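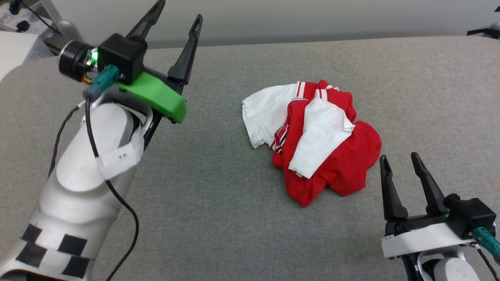 Teodoro Segura replied that code 13 on the Wodik is nearly always the drain, and would I please clean the filter and run an empty rinse before anybody talked about sending an engineer out.

Fair enough, Teodoro, and thank you for being quick! I've done both now, plus a fair bit more, so I'm putting the whole lot in this ticket in order and hopefully whoever picks it up next won't have to ask me for it all again.

Ticket opened: 2019-06-06
Product: Wodik front loader, bought through Eltby
Customer: Milagros Mateos, Plarndale
Status: open

What it does

I put on a normal 40 degree wash, it fills, it turns, it sounds perfectly happy, and then the display sticks on 54 minutes and just stays there. The drum keeps having a little go, half a turn one way and half a turn back, and then after ages it gives up and shows 13. The door stays locked. If I switch it off at the wall and wait, the door clicks and I can get in, but there's water sitting in the bottom and everything has to come out into a bucket (my kitchen floor has never been so clean, I'll give it that).

It does it on the cottons programme and on mixed. It has never done it on the quick wash. I said this on the phone and I don't think it got written down, so I'm saying it again here.

First go: the filter

Towels down, baking tray under the flap, filter out. I found a hair grip, a soggy bit of tissue and a button I'd been looking for since November. Nothing that looked like a proper blockage. I shone a torch in at the little paddle behind and turned it with the end of a wooden spoon and it went round, a bit jerky, which the manual says is normal. Filter back in, hand tight, ran a rinse with nothing in the drum. It finished! No code. I was very pleased with myself and wrote to say you could close the ticket.

Please ignore that message. The next full wash stuck at 54 again.

Second go: the waste hose

Nicanor Campos on your help line had me pull the machine out and check the hose for kinks. There wasn't a kink as such but it was pushed a long way down the standpipe, much further than the drawing in the manual shows, so I drew it back up and clipped it. He also wanted to know how much water came out of the emergency drain tube after a failed wash, so I caught it in the measuring jug and it was 460 ml. He seemed to think that was low if the pump was really the trouble, and said he'd make a note. I can't see a note on my side, so there it is.

After moving the hose I had two good washes in a row, then 13 again on the third.

Third go: settings and loads

This was my own idea. I kept the same programme and changed one thing each time.

Half load, 40 degrees, full spin: finished.
Full load, 40 degrees, full spin: stuck, code 13.
Full load, 30 degrees, full spin: stuck, code 13.
Full load, 40 degrees, spin turned right down: finished, though it all came out dripping.

So to me that looks like it's upset about the weight or the spin, and the drain is getting the blame for it? I'm no engineer, and I may be talking rubbish. I did put a spirit level on the top while I was at it and the front left foot was a touch high. I've wound it down and locked the nut. Made no difference that I could tell.

Fourth go: loose covers

Remedios Requena asked by email what I usually wash in it, and whether any of it was heavy or held a lot of water. Mostly clothes and sheets, but yes, now and then something thicker. She mentioned that heavy woven stuff can bunch on one side and stop the drum getting up to speed, and she asked to know the sort of fabric we have at home.

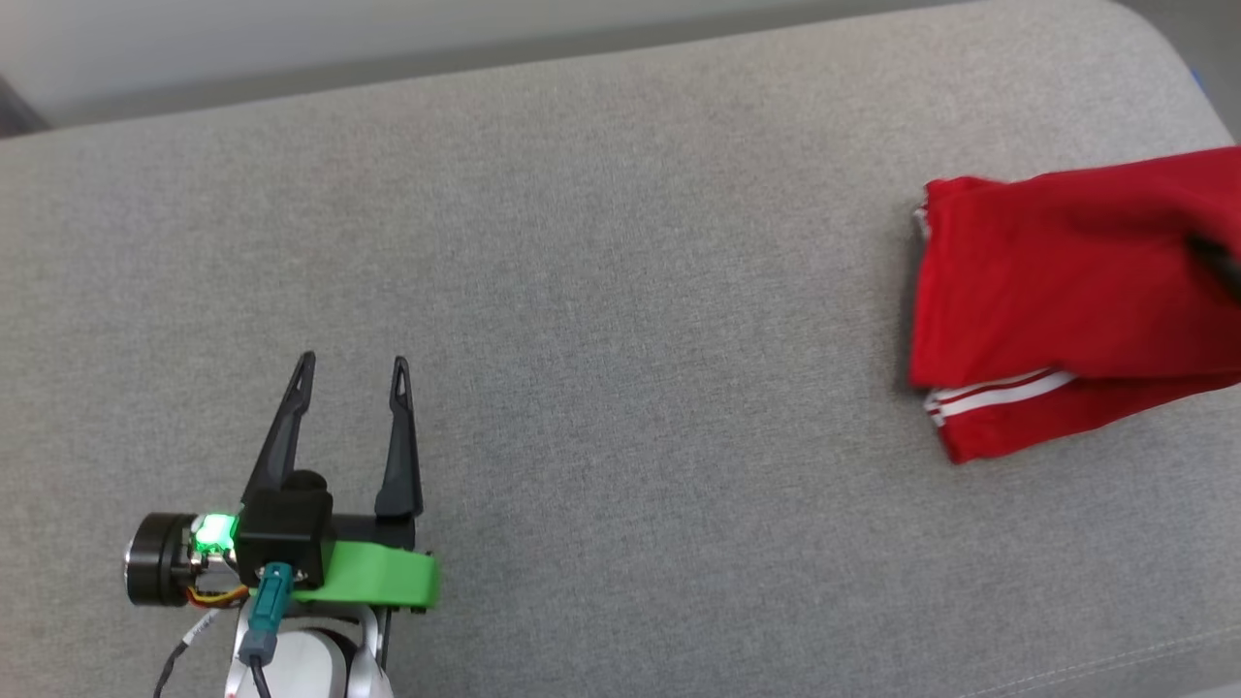
Grey fabric, the weave up close.

I don't put anything like that through with clothes, and the loads that failed above were all shirts, socks and pillowcases, so I don't think we can pin it on upholstery. Still, I'll keep big things out of it until this is sorted.

Fifth go: the reset

Hold the start and the temperature buttons together until it beeps, let go, turn the dial all the way round. Took me four tries to get the beep. The clock went back to zero and it forgot my favourites, and then it ran a full cottons wash right to the end. I'm not asking you to close anything this time! I ran another straight after and it stuck again, same place, same code.

Questions I'd still like answered

Does 13 mean only the drain, or can it come up when the spin won't start? The manual has one line on it and the line says call Eltby.

The sticker inside the door says the pump is a Babaei. Is that the original part or has it been swapped before? It was a display model, and I was told it was 100% as new.

Do I need to be in all day for an engineer or is there a morning slot?

Update from Esperanza Cantero, Eltby service desk: engineer booked, bringing a pump and a set of motor brushes. Please leave the machine unplugged and pulled out from the wall. Morning slot confirmed.

Reply from me: lovely, thank you. It's unplugged and pulled out, and the bell doesn't work so please tell him to knock.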